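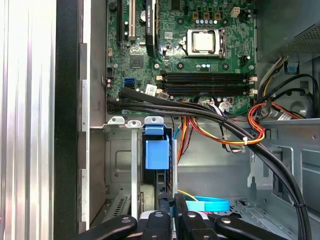 Why not record one perfect demonstration and play it back, a student asked at the Gosville session last September. Playback works only if the case, the cables and the arm all start exactly where they did the first time, and with cables that never happens. A learned policy needs many examples with the starting conditions spread out. These notes cover how we gather them.

# Unit 4: Collecting demonstrations inside a PC case

Read before the lab. Bring the Flenel log sheet, printed.

## What one example contains

An example (we say "episode") is one attempt at one named task, from the ready pose back to the ready pose. It stores:

- the wrist camera stream
- joint positions and gripper opening
- the operator's commands
- the task sentence, typed before the start
- an outcome mark: success, partial or fail

The task sentence should name the part and the action. "Lift the blue strap" is fine. "Clean up inside" is not, as two operators will do two different things.

## Why an open computer

An open desktop case is hard in useful ways. Wire bundles bend and hide things behind them. Sheet metal reflects the lights. Memory slots and small connectors sit close together, and the chassis leaves the fingers little room near the drive cage. Most tabletop sets have none of this – parts lie on a flat surface with space on all sides.

The wrist view also changes a lot as the arm moves in. From high up, the motherboard and power supply give the policy something to locate itself by. Close to the chassis floor those can drop out of view, so the last few centimeters of an approach should be slow and steady.

## Procedure

1. Power off and unplug the computer. Ground yourself before touching the board.
2. Home the arm and check that the gripper opens fully.
3. Move one thing from the last episode: the target, a cable loop or the angle of the case.
4. Type the task sentence in Giline and start recording.
5. Approach from above. Do not drag the fingers across the motherboard.
6. Finish the task, return to the ready pose and stop recording.
7. Mark the outcome right away, before resetting.

If the gripper catches a wire, stop and back out the way you came. Keep the episode. A clean recovery is worth having, and it is marked partial even if the task was finished afterward.

## What to throw out

Delete an episode only if a stream is missing, a hand enters the case during motion, or the task sentence is wrong and can't be corrected. A clumsy grasp is no reason to delete.

## The set so far

The Yuen set holds 2955 episodes. Of these, 531 are marked fail or partial. They stay in the archive, but the first training run uses successes only. We compare the two choices in the next unit.

Split by case, never by episode. Two recordings made minutes apart in the same case look nearly alike, and putting one in training and the other in test makes the score look better than it is. We hold out four cases for testing.

## For the lab

Each pair records on one case and hands in the log sheet with the drive. Write down every change made in step 3, including small ones – "strap turned a quarter turn" is enough. Lab opens at 9:30 a.m.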